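We use cookies to keep this site working. Accept | Manage settings

Plavcombe Sorting Room – progress report to the Guerra fund, July

The worktable layout is finished. Jussara Fagundes marked out the top in squares so each batch of donated parts has its own place. Of the 100 trays ordered from Koller, 62 have arrived.

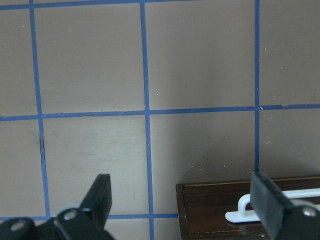
Tabletop marked out with blue tape, with a dark wooden tray at one side.

Colm Scanlon will train five sorters on the new layout next month. The tape is a trial – if the squares suit the work, we will ask for paint in the next budget. Spending is within the amount agreed.

Last updated: July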